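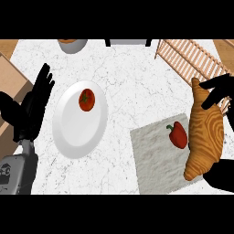
Setup and upkeep notes for the Brirov cell, the two-arm simulated kitchen in the Grillow project. Read this before changing the config or recording new episodes.

## What's in the cell

- two arms, left and right, each with a multi-fingered hand (Karakaya hand model)
- a marble counter with a plate, a grey mat and a slatted wooden dish rack
- loose food items: tomato, red pepper, croissant

The current release has 1,238 episodes, recorded after the March rebuild. Older episodes used different finger limits and shouldn't be mixed in.

## Starting the cell

1. Load `grevach_base.yaml` first, then the hand files. The other order loads without an error but leaves the right wrist offset at zero.
2. Home both arms with the counter clear of food.
3. Spawn the food and let it settle for 3 seconds. The croissant takes longest, as its collision mesh is curved underneath.
4. Open and close each hand fully, left first.

Don't start recording if a finger stops short in step 4. Reload that hand's file and home again.

## Regular checks

Run `check_joints` after every config change. It prints one line per joint, and anything marked `DRIFT` needs its zero set again. The thumb base joints go off most often – usually after somebody has edited the damping by hand.

Check contacts with `show_contacts` on. A hand holding the croissant should show contact on at least two fingers. If it shows none and the croissant still moves, the grasp helper has been left on. Switch it off in `hands/common.yaml`.

## Known faults

- **Fingertips sink into the croissant.** Physics step too long. Halve it and repeat the grasp.
- **Tomato rolls off the plate on spawn.** Spawn height is too great. Lower it in the items file.
- **Left arm shakes at rest.** Gains copied over from the right arm. The two sets are different, so keep them in separate files.

## Changes

Thu 4 September: new right wrist limits, mat friction raised, old grasp helper off by default.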